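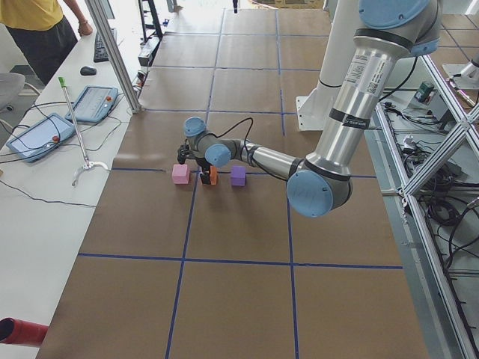

August · posted by Anong Thepsuriya

I have been a member of the Vutgate robotics club for one full term now and I would like to report that the robot and I are still not friends. A thread.

Our project this term is called Jekex. Jekex is supposed to look at a colored foam cube, work out which square of the table it's sitting in, pick it up, and put it down in a different square when asked. A toddler does this for free.

The team is three people. Me, Sajib Siddiqui, and Horacio Farías, who signed up for the movie nights and got assigned to us by mistake. He has since written most of the code. We do not discuss this.

The demo is at the end of the month, against the team from Skunmont, who are sorting actual mail. They have envelopes. They have a little slot. We have pink, orange and purple.

First thing I learned: the squares are tape. I had pictured something with lasers. You get a roll of blue painter's tape and you crawl around the table until your knees hurt, and then the software believes whatever you stuck down.

Second thing I learned: the software really does believe it. If your line is a little off, then congratulations, the universe is a little off. The gripper will go with total confidence to where the cube would be if you were better at tape.

Sajib, on my tape: "It has a handmade quality."

We ran 218 practice picks before anyone thought to write down which ones failed. So we have a very large amount of experience and no data. Our advisor, Pongsak Duangkaew, looked at the empty spreadsheet for a while and then went to get coffee.

We now write everything down. Columns are: cube color, start square, end square, result, whose fault. The last column was my idea and it has been bad for morale.

The part that took longest was the wrist camera. The idea is that the arm looks straight down, finds where two strips cross, and fixes its own position from that. Simple. Blue lines, find the corner, done by lunch.

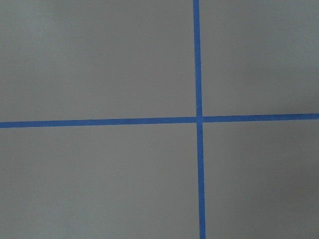 So our corner finder kept giving us two answers. Same crossing, two corners, right next to each other, and it would hop from one to the other as the mood took it. Horacio spent an entire evening on the math before he got up and looked at the tape.

It was my tape. I'd like to say it was a shared effort but we have the column now.

The fix was to stop asking for a perfect corner. We fit one line to each strip, all the way along, and take the place where the lines meet. The tape can wobble a bit and the line doesn't care. I find this very relaxing and would like to be the line.

Then we had the color problem. The finder was told to look for "blue." It turns out that a person writing code at 11 p.m. has one blue in mind and a table has several. Where the strips overlap it's darker, and toward the shady side it's something else again. We widened the range. Then it was too wide and it found Sajib's jeans when the arm was parked sideways.

Please enjoy this real entry from our log: "Result: fail. Fault: pants."

Things I now know how to do: jog an arm one joint at a time without yelping. Find the red button without looking. Read a log file from the bottom up. Squish a foam cube back into a cube shape.

Things I still can't do: say "end effector" with a straight face.

Amnuay Somboon from the Skunmont team stopped by to see how we were getting on and was extremely gracious about it. He asked if the cubes stood for something. Horacio said "packages." I said "feelings" at the same time. Amnuay wrote something down.

Pongsak wants 1000 logged picks before the demo so our success rate means something. I did the arithmetic on that and then I did it again in case I'd dropped a zero. I had not dropped a zero.

To anybody thinking about joining next term: do it. You don't need to know how to code. You need patience, decent knees, and a willingness to say "go again" in a normal tone of voice.

And if you get put on tape, run the whole strip in one go and press it down from the middle outward. I learned that from Sajib, who could have mentioned it in week one.

Back to picks. Purple is up next and I don't trust it.

Filed under: Clubs & Projects, Student Robotics

Contact | © Vutgate Robotics Club | Back to top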